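Ticket: Second gripper finger set and spare fixture plates for the tower cell
Project: Clanby
Site: Brolberg
Queue: Equipment planning
Priority: Normal
Status: Waiting for quote
Opened: Tue 24 November

1. What is requested

We ask for a budget line for the Clanby cell, to be used before the end of June. The cell works on old desktop computers for the refurbishing programme. At the moment we have one fixture plate and one type of finger, and when a finger bends we must stop until the replacement comes from Flernik. Last time it was nine working days.

The request in the first version:
- finger links for the black gripper, 5 sets
- printed fixture plates, 2 pieces
- donor towers for practice, 20 pieces
- longer cable set for the arm, 1 piece

The limit we were given is $2000 for everything, without freight.

2. Reply from purchasing (copied from e-mail)

"Please explain why the fingers must be bought new and cannot be printed like the plate. Please also explain why you need so many towers. Show the reach inside the case if you can."

3. Answer from the cell

The plate can be printed because it only holds parts. A printed finger we have tried, and the tip opened along the layers after one afternoon near the drive cage. The space there is narrow and there is metal on the sides, so the finger touches it easily.

Reach at the drive bay, with the side panel off: 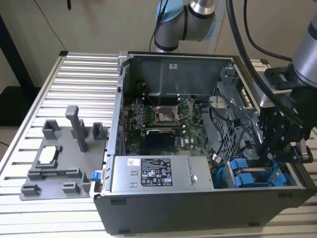
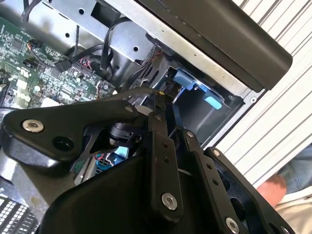 4. Towers

The towers are all from the same Dell lot, so the blue drive handles are in the same position and we do not need to teach the program again for each one. If we buy mixed towers it is cheaper per piece, but the time for teaching is then ours, and this cost is not in the budget. I would prefer one lot only. The used sockets suffer from practice, and a board with bent pins cannot go back to the programme.

Purchasing proposed to take fewer towers now and the rest later. I have no objection to this if Botha will reserve the lot in writing.

5. Quotes

Botha: donor towers, quote received. Colour of the case is not important, please do not pay extra for cleaning.
Flernik: finger sets, quote asked, no answer yet. I wrote again this morning and asked for the price of screws separately, because the last bag had the wrong length.
Plates: no quote needed, we print at Brolberg. Only filament must be paid, and it can go on the ordinary workshop account.
Cable set: see point 6.

6. Change to the request

The longer cable set is removed from the list. We checked the arm in its farthest position over the case and the present cables are long enough if the loop is tied higher. This leaves a small reserve for freight.

7. Open points

- Does the $2000 include tax? The form does not say it.
- Who signs for the towers at delivery, the cell or the store?
- The delivery door at Brolberg is closed for painting in the first week of June, so nothing heavy should arrive then.

Ticket stays open until the Flernik price is here.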